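4.2 Guest preferences and the timing of room service

The second part of the study deals with how guests at mid-priced city hotels respond to changes in the timing of housekeeping. Earlier work by Hjaltested and Stougaard treated daily cleaning as a fixed part of the stay, and asked only whether guests were satisfied with the result. That approach leaves out the guest who would prefer a later visit, or no visit at all, and who may give a good rating simply out of habit. We therefore asked guests to choose a service window at check-in and compared their choice with the answers they gave on departure.

Data were collected at 4 properties run by the Lidus group over a period of 22 weeks, ending in May. All four hotels are within walking distance of a main railway station and draw a mix of business and leisure travelers. After removal of incomplete forms, 1,984 stays remained. Stays of a single night were left out at this stage, as no cleaning visit takes place during them under the group's normal rules.

Guests could select a morning window, an afternoon window, or service on request. Front desk staff read the options aloud in the same order each time and did not recommend any of them. Staff at the Brona property had used a similar form before the study began, and their results are reported separately in Section 4.4. Changes made during the stay were recorded by the housekeeping office – in most cases by telephone, though a few requests were made in person.

Business travelers chose the morning window more often than leisure travelers. The difference was clearest on stays of three nights or more. Among leisure guests, families tended toward the afternoon window, while couples were divided. Service on request was the least popular choice at check-in but drew the fewest complaints on departure. Steinarsdóttir reports a similar pattern among long-stay guests at the Hrynyshyn apartments, although the service there includes a kitchen and the two settings cannot be compared directly.
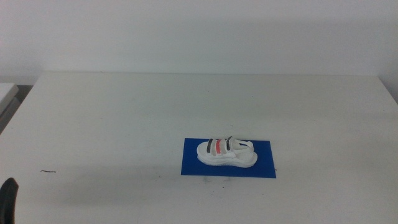
Figure 2. Blue mat on a white table.

Two limits should be noted. First, the guests in our sample had agreed to complete a form, and may take a stronger interest in service than others do. Second, room type was recorded only as standard or superior, so the effect of room size could not be tested. Hallgrímsson has argued that size matters more than length of stay in shaping what guests expect of housekeeping. Our data neither support nor weaken that claim. The follow-up survey at Flukthorpe records floor area for each room, and its first results are discussed in Section 5.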